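Pan night at robot club

2 min read
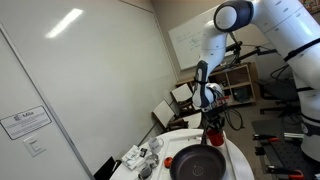 The arm over our little round table, red cup right under the gripper.

So I've gone and joined the student robot club, and I'm hooked! Otis Doucet roped me in (he's doing his project on kitchen chores) and I said I'd come for one evening. That was in the autumn term. My job is mostly setting the table — frying pan on the tray, mugs over to the left, cup wherever Otis points — and then doing it all over again.

The goal for September is the Wetus Cup, where your arm has to clear a messy table without anybody touching it. Our team is called Waleck, and the Urrutia crew across town are very good, so we're a bit nervous. We've got 300 practice runs to log before then and I've promised to bring snacks for every single session, which was silly of me.

My favourite colour for the cup is red, by the way. Otis wants blue. We're still arguing.

2 comments · 1,556 shares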